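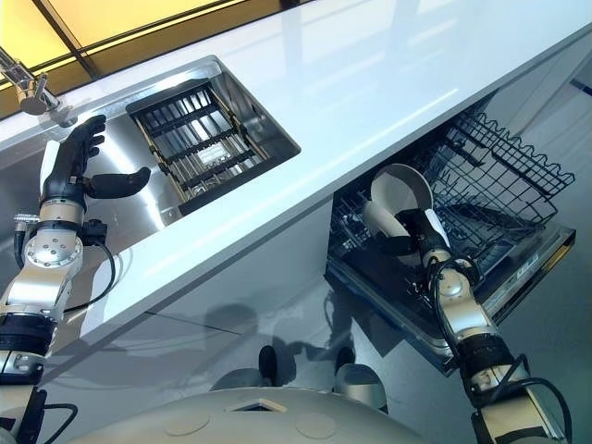

One hand over the sink, the other with a plate at the dishwasher basket.

I have been wanting to write up the plate work for weeks, and now that the new planner is merged I have run out of excuses. So this is a long one, and it's mostly about software. If you came for hardware gossip, sorry!

Quick recap for anyone who missed the spring posts. Flillow is our task layer, the part that decides "plate next, this slot, that hand." Underneath it sits Sivomley, which does the motion planning for both arms. I write most of Sivomley. Vittoria Longo writes most of Flillow, and the line between them moves every time one of us gets annoyed.

The old setup planned each arm by itself. The left arm got a path, then the right arm got a path with the left one treated as a solid lump of obstacle. It's easy to write and easy to debug, and for months it was fine, as we were mostly wiping counters. Then we started on dishes, and a dishwasher is a terrible place to plan this way. The door is down, the basket is partly out, the counter edge is right above your forearm, and the plate makes the hand a whole lot wider than the planner thinks it is. The right arm would ask for a path, get told the other arm was in the way, and just sit there holding a plate. Forever, if we let it.

The fix was to plan the two arms together, but only when they need it. Sivomley now starts with separate paths, checks where the swept volumes overlap, and builds a joint problem for that stretch alone. Outside the overlap, the arms go back to ignoring each other. Doing the full joint search the whole way was hopeless (I tried, I went and made lunch, I came back, it was still thinking). Doing it for the tangled part usually takes well under a second on the same machine. I was so happy the first time that number came up that I ran it again to be sure I hadn't timed an empty function. I have done that before.

The idle hand turned out to be the fun part. With one arm working at the basket, where do you put the other one? We used to send it to a home pose by the hip, which is polite but wastes a long trip both ways. Now the planner picks a waiting pose from a table of 38, scored by how far it is from the next thing Flillow wants and how much room it leaves for the working arm. Open hand over the sink wins a lot. The fingers are clear of the basin walls, and the elbow stays out on its own side.

Perception got some love too. White plate, white cabinet front, shiny basin: our depth images were a mess. Lawal Ojo had the idea to stop asking the depth data for the whole plate and only fit the rim. A plate is a circle, so once you have a decent piece of arc you can guess the rest. He fits it from the color edges, then uses whatever depth points survive to get the tilt. When the plate is in the hand, the fit gets pulled toward the grasp we think we have, with a weight that drops if the two disagree for more than 4 frames in a row. That last rule sounds fussy. It came out of one very long afternoon of watching the estimate flip back and forth between a plate and the reflection of a plate.

Slot detection is still the weak spot. The basket is black wire, and thin wire is about the worst thing you can show a depth sensor. Right now we match a model of the basket as one rigid piece and read the slots off the model, so we never look for a single wire. It works as long as the basket is the one we modeled. A different basket means a different model, and building one still takes me most of a morning. I'd love to hear from anyone who does this in a nicer way.

Tooling, since two people asked. All the runs get replayed in Pilau, our little log viewer, and the best thing I did all summer was add a scrub bar that moves both arm plans and the camera view together. Before that I had three windows open and was lining up time stamps by eye. Every failed plan also gets saved as a test case now. We're up to 200 of them, and the full set runs overnight. If a change makes any of them slower by more than 60 milliseconds, I get an email with a rude subject line that Vittoria wrote.

Still on the list:

Bowls. The rim trick should carry over, but the grasp doesn't.

Closing the door. Flillow knows it has to happen, and Sivomley has no idea how to plan for something that swings.

Letting the waiting hand change its mind halfway there. At the moment it commits to a pose and goes, even if the next task changes.

I'm starting with the last one, and I already have a branch that compiles. Plans for October are bowls, if the rim fitting holds up on the deep ones. Lawal thinks it will. I've put the overlap check in its own module so it can be read without the rest, and I'll post a walk-through of it next.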